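How to set up a baseline grid for a label or small package layout

Updated 24th February

Quick one, because I keep getting the same email. You've got a small label, three sizes of type, maybe a second language, and everything looks slightly off and you can't say why. Nine times out of ten it's the baselines. Nothing lines up with anything. A grid fixes it and takes less time than moving text boxes by hand all afternoon.

I use a paid layout app but the steps are the same in pretty much anything that has guides. Menu names will differ. Poke around.

What you need

The dieline from the printer (the real one, not the one you drew from memory)
Your final copy, or close to it
Your fonts picked. Body font at least
A calculator or a scrap of paper

Step 1. Find your smallest type

Start at the bottom, not the top. Everybody starts with the logo. Don't. Go find the ugliest, smallest text on the label, the ingredients or the address or the net weight line, and set that first. Check what the legal minimum is where the product is being sold, it's different all over and I'm not going to list it here. Set it at a size you can read on paper. On paper, printed, at 100 percent.

Then pick the line spacing for that text. That number is your grid unit. For the Dolletti label I landed on a 4 mm unit with the small text sitting two lines to the unit, and it held up through every size in the range.

Step 2. Turn the number into a grid

Go to wherever your app keeps baseline grid settings. Usually preferences, sometimes document setup. Put in your unit as the increment. Start it from the top margin and not the top of the page, otherwise the bleed throws everything off and you'll wonder why your first line floats.

If your label wraps around, the grid has to run the whole way around at the same height. Obvious when you say it. I have still seen back panels built as a separate file with the grid starting somewhere else, and then the front and back text meet at the seam and don't match. 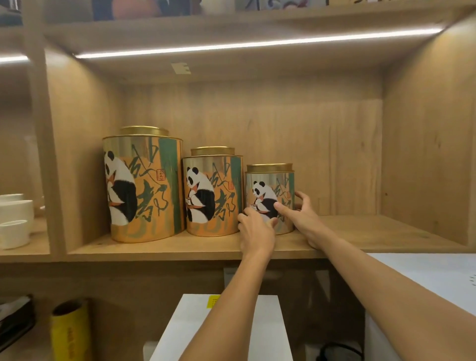 Step 3. Snap the small text, leave the big text alone

Select your body copy, turn on align to grid. Good. Now leave the headline out of it for the moment. Display type doesn't have to sit on every line, it only has to start or end on one. Pick one. I usually land the baseline of the product name on a grid line and let the top do what it wants.

Script and brush fonts are the pain here. The baseline in the font file is sometimes just wrong, or at least not where your eye puts it. Type an "n" next to an "n" from your body font and compare. If the script one sinks, nudge it with baseline shift until it looks right, then write the amount down. You'll need it again on every other size.

Same with vertical text. If you have characters running top to bottom, the horizontal grid only helps you with the first and last one. Line up the top of the first and the bottom of the last to grid lines, space the rest evenly, move on. Kaede Ogura taught me that one and I've never found anything better.

Step 4. Put the picture on the grid too

People forget this. The illustration has a bottom edge, or feet, or a horizon, something. Sit that on a line. If it's a loose shape with no clear edge, squint and find the heaviest part. Art that hangs half a line off from the text next to it is what makes a label look homemade.

Stamps, seals, little badges: top edge to the x-height of the neighboring text, or center it on the baseline. Either one. Just be consistant.

Step 5. Scale for the other sizes

Do not select all and scale. I mean it. Your small text goes below readable and your unit turns into some horrible decimal.

Instead:

Duplicate the file
Drop in the new dieline
Keep the same unit
Take lines away

So if the big label is 42 lines tall and the small one only has room for 16, you keep the small text at exactly the same size and spend what's left on the name and the art. The name gets smaller, the art gets cropped or redrawn. The legal text doesn't move. Crop on a grid line if you can.

Ayane Hirose and I did the Rindano range this way back in September, and the smallest one came out looking like part of the family. First try we'd scaled it and it was a mess.

Step 6. Print it and wrap it

Turn the grid off. Print at full size. Cut it out, tape it around something with the right diameter and look at it from across the room, then up close. Curves eat the edges. Anything near the side of the front panel is going to turn away from you sooner than you think. Pull important text in toward the middle by a bit and print again.

Look at it tipped over as well. Stuff gets knocked around, stacked, laid down in a drawer, and the art ought to hold together from a funny angle.
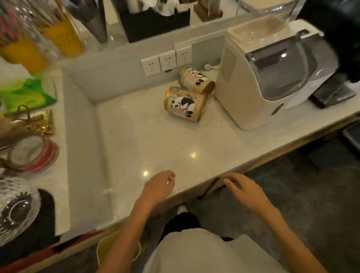 Panda canisters lying down at the back of a marble countertop.

Check the seam last. Run a ruler across it. Lines should meet. If they don't, the printout probably got scaled to fit the page, so look at your print dialog before you start tearing up the file. Ask me how many times.

Stuff that goes wrong

Text jumps to double spacing when you snap it. Your leading is bigger than the grid unit, even by a hair. Drop it to match or go slightly under.

Second language won't fit. Halve the unit and let the second language use the half lines. Every other line still agrees with the main text.

Printer moved something. It happens. Sebastian Dinu at Pollbridge always sends back an outlined proof, so I keep a layer with just the grid drawn as real lines and lay it over the top. You can see a shift right away.

Grid prints. You drew it as real lines and forgot to hide the layer. See above, lol.

That's most of it. If you're stuck on multi-panel boxes, it's the same deal but each fold needs its own margin, I'll do a seperate page on that when I get through the Takeda job.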